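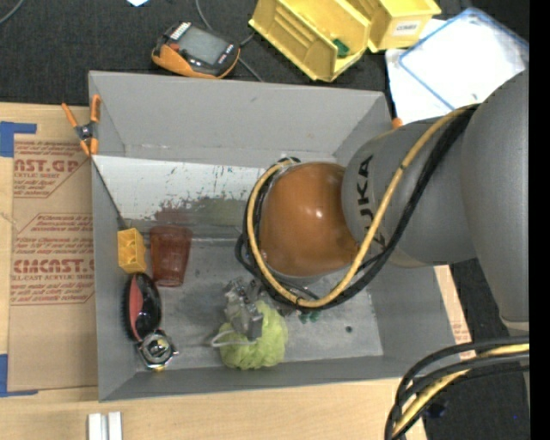

Why would anyone spend 13 years looking after a bus station?

Because in Skundorcombe it is the only building with an idea in its head, according to Hậu Lý, and the rest of the town is mostly bungalows.

Lý is an architect by training and a guide by accident. She came to Skundorcombe to draw up a report on the station's leaking roof, expecting to stay a fortnight, and now leads the walking tours that leave from Bay 2 at half past ten, weather permitting. Weather seldom permits. The roof, a long concrete wave designed by a little-known partnership called Karkedis, was meant to throw rain clear of the passengers. For most of its life it has delivered it down their collars.

"People assume I'm going to defend the leak," she says, over a tea she has let go cold. "I'm not. It's a bad leak. The drawings show a gutter along the inner edge and the builders left it out to save money. Then everybody blamed the architects, who by that time had stopped answering the telephone."

She found the drawings in a plan chest at Cendton, the next town up the valley, filed under swimming baths. There were 23 sheets, several with coffee rings, one with a rather good sketch of a dog. They settled an old argument about the colour of the tiles in the waiting room, which had been painted magnolia so often that the corners had gone round. Under the paint they are a dark sea green. Lý cleaned the first one herself with a plastic scraper and a borrowed hairdryer.

"I cried a bit," she says. "Over a tile. My husband was very kind about it and has mentioned it every Christmas."

Her husband, Phong Lò, teaches geography and takes the tour when she has a cold. His version is shorter. He skips the section on shuttering, which she considers the best part, and spends longer in the café. "He gets better tips," she says. "I've asked him to look into why."

What does she want visitors to notice? She thinks about this for some time. The handrails, she decides. They were cast with a slight flat on the top so that you could rest a shopping bag there while hunting for your fare. "Someone had stood at a bus stop and paid attention. You don't get that from a computer drawing — or you do, but it's been costed out by lunchtime."

The station is now listed, after two refusals, the first of which described it as "of limited charm". Lý had that put on a tea towel. The sale of the towels has paid for new glass in the ticket hall, fitted by Leclerc, a small firm that also does conservatories and was, she says, baffled but extremely punctual.

The gutter is due to go in this July. Roughly 15 people have put their names down to come and watch, which by local standards is a festival. Lý will be giving a talk beforehand on the history of downpipes.

"Forty minutes," she says. "Phong thinks it should be ten. Phong can do the sandwiches."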